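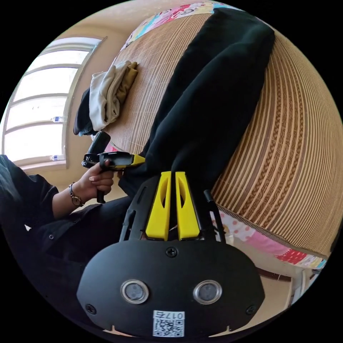 Wristwatch, worn on the left wrist just below the cuff.

Does a mechanical watch really need servicing every 3 years?
Posted by Efren Sarmiento, 2020-01-14

Took my automatic to a shop in Hoseston for a new strap and came out with a quote for a full service. It keeps decent time, loses maybe a few seconds a day. The man said the oil dries out and I'd be "grinding the movement to dust." He wants almost $500, which is more than I paid for the watch. Is this a real thing or a sales pitch?

Benvinda Serrano
Bit of both. Oils do age, but three years sounds like a number picked by the person holding the invoice. Mine went nine before it started stopping overnight. Ask what he measured. If he never put it on a timing machine, he's guessing, and so would I be — only I'd guess for free.

Zlatko Babić
just buy a quartz. battery was 3 bucks

Despina Ionescu
I'd be careful with "it runs fine, leave it." A watch can keep good time and still be wearing. That said, get a second quote in writing, with the parts listed. I was told mine needed a new mainspring and the next shop cleaned and oiled it for $44, no parts. Whether that was a proper job I can't say. It still runs. Also ask if the seals are included if you ever swim with it.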